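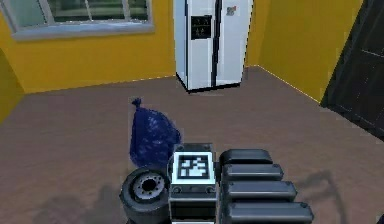
Puvau 10K wellness run - worth the 33 dollars?

Search this forum Go

nidia_c
Signed up for April. Organizers claim 419 runners last year and "proven" blood pressure results. Anyone seen the proof?

gstergiou
No. They tested 61 people at the finish line and never followed up. I'd call that a raffle.
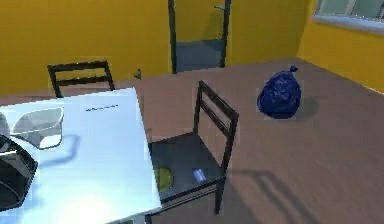 Clear plastic tub on the white table

ayantu.a
Bit harsh. My dad hadn't walked a mile in years and he trained for it.

gstergiou
Good for him. One dad isn't a study.
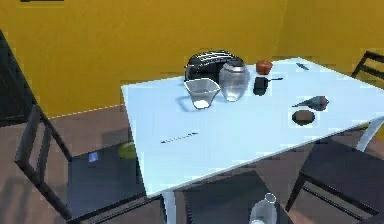

kayode_o
Breakfast talk before the run was the weak part for me. They pushed Hesside shakes at everybody, and I don't buy it. A toaster and a glass measuring jug like those on that table would cover my race morning - toast, milk, done.

nidia_c
So skip the talk, do the run?

kayode_o
Pretty much. Still not sure about the 33.

Last updated: March 2023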